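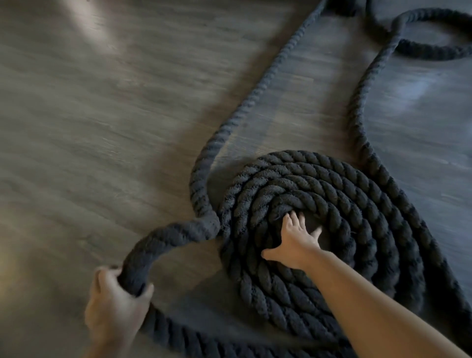
What does Flesivden offer to companies that build robots for handling rope and cable?
A library of first-person recordings of hand work, together with a small wearable recording kit for teams that want to make their own.

Trisania opens orders for the Flesivden library in March

GALLIRA – Trisania announced today that its Flesivden service is open for orders to all robot developers. Until now it was used only by a small group of test customers.

The library contains 2782 recordings of people who coil, tie, fold and sort soft materials. All of them are made from the point of view of the worker, at 1080 lines and 60 images per second. Every recording comes with written notes on what each hand does.

"Rigid parts are easier to find in training material. For rope there is very little," said Lowri Owen, product manager of Flesivden. "A rope changes its shape at every moment, and the two hands have different jobs. One holds the coil flat and the other one brings the rope around. Our customers asked us to show exactly this."

The recording kit has a head camera, a battery for the belt and a charging case. It weighs less than the first version, and the strap can now be changed without tools. Customers who order the kit also receive a training session of one day with the Trisania team.

Ellis, a maker of two-armed robots for harbors and boatyards, tested the service for 7 months. "We wish the search function was faster, and we told them so," said Vandana Thakur, head of software at Ellis. "But the notes for the left and right hand are separate, and this saved us a lot of work."

A faster search is planned for the next update, according to Trisania. Prices are given on request and depend on the number of recordings.

Press contact: Eleri Gittins, Trisania, Gallira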